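Gkikas Housing Support Program
Progress Report to the Porotau Fund
Reporting period: second half of the grant year

1. Purpose of this report

The Porotau Fund awarded the Gkikas program a two-year grant to help people leaving temporary shelter settle into permanent rental homes and remain in them. This report covers activity since the interim statement submitted in June. It should be read together with the budget table already held by the Fund.

2. Placements

The program set a target of 100 households placed by the end of the second year. At the close of this period, 61 households had signed a lease of 12 months or longer. Placement was slow through the summer, when few one-bedroom units came onto the market at rents within the program limit, and improved from September onward.

Most placements were made in the Gustent district, where two property owners agreed to accept the program's deposit guarantee in place of a cash deposit. Discussions with a third owner ended without an agreement. The owner wished to retain the right to raise the rent at six months, and program staff did not consider this acceptable for tenants on fixed incomes.

Families with three or more children remain the most difficult group to place. Five such families were still in temporary shelter at the end of the period. Staff have asked the county to confirm whether its larger units may be offered outside the general waiting list, and a reply is expected in December.

3. Household setup

Each household may receive a setup allowance for furniture, bedding, kitchen items and basic cleaning supplies. In the first year the allowance was paid as a store voucher. Tenants reported that the voucher could be used at one location only, and that delivery charges took up a large part of its value. The program therefore moved to a combined arrangement under which beds and mattresses are ordered in bulk and smaller goods are chosen by the tenant from a stock list.

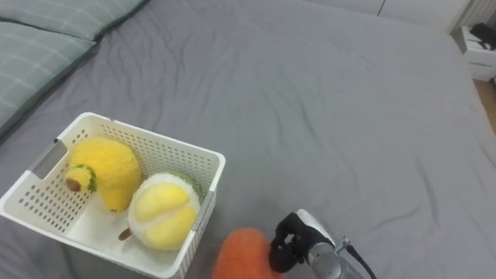 Bed with gray fitted sheet, two pillows and a white plastic basket.

The bulk order has reduced delivery times, although mattress sizes were recorded incorrectly for several early orders and exchanges had to be arranged. The order form now requires room measurements before it can be submitted. Storage remains a concern. The unit rented on Steltosex Road is close to full, and the lease on it will expire before the end of the grant.

4. Tenancy support

Support workers visit each household weekly for the first month and monthly after that. Visits cover rent payment, utility accounts, repairs and any contact with the property owner. The team completed roughly 200 visits in the period. The most common request was for help in reading utility bills, followed by help in reporting repairs in writing.

Two tenancies ended early. In one case the tenant moved to another state to live with relatives. In the other, rent arrears had built up before the support worker was informed. The program has since asked owners to notify staff as soon as a payment is seven days late – a step that most have accepted.

5. Budget

Spending is within the approved total. Staff costs are slightly below plan owing to a support worker post that stood vacant for nine weeks. The setup line is overspent, mainly on account of the mattress exchanges described in section 3. The program requests the Fund's approval to move $4,000 from the staff line to the setup line. No increase in the overall grant is requested.

6. Work planned for the next period

The program will continue to seek owners outside Gustent, where the supply of suitable units is now limited. A written guide to utility bills will be issued to all new tenants, in English and Spanish. Storage options will be reviewed before the current lease expires, and the outcome will be reported to the Fund with the next financial statement.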